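Laundry Corners: where Jernedville keeps its washing

There was a time when the washing machine lived under the worktop and the dryer was a piece of string. Then flats got smaller, dryers got cheaper, and somebody noticed that one big white box will stand on top of another. Now the pair of them turn up in hallways, in old larders, beside the bed. My own are in Plilstead in what the letting agent called a study. I have studied in it twice, both times the filter instructions.

Our last gallery, on airing cupboards, drew 233 letters, mostly from people who own an airing cupboard and feel strongly about it. I'm expecting trouble over this one too. Stacking divides households. Tall people think it's a marvellous use of space, and short people would like a word about the top drum, where one sock always clings to the very back — always the one you need on Thursday.

A stack does at least do away with bending down twice. You still bend down once, to the basket, which has to live on the floor because there's no longer anything flat to stand it on. My folding is done on the bed, the ironing board or my knee, and it shows.
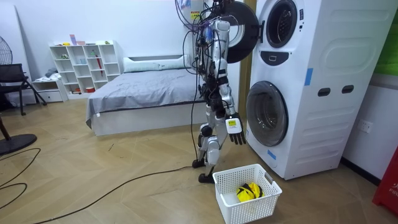

Words: Lorenz Plattner | Homes & Corners | January

The tower by the bedroom wall. Top door flung wide, bottom door a great grey porthole, and a strip of blue tape on each storey, as if the whole thing were still considering its options.

The white basket has got itself into prime position on the wooden floor, all for one crumpled bundle of yellow and black. I have run a full cycle for less.

Print this page | E-mail this to a friend

COMMENTS (4)

Marti: Had ours stacked for years. I'm five foot nothing and keep a step in the hall for the top one. The step is now where the clean towels go, so I can't use it as a step.

zovport_gran: Blue tape comes off lovely if you do it early. After a couple of summers you need a scraper and a free afternoon.

Marti: @zovport_gran now you tell me

Dryer in the Kitchen: Same basket as mine by the look of it, with the holes. Clothes pegs go straight through. Get the solid sort.

We use cookies to remember which pages you have read. By carrying on you accept this. OK | Settings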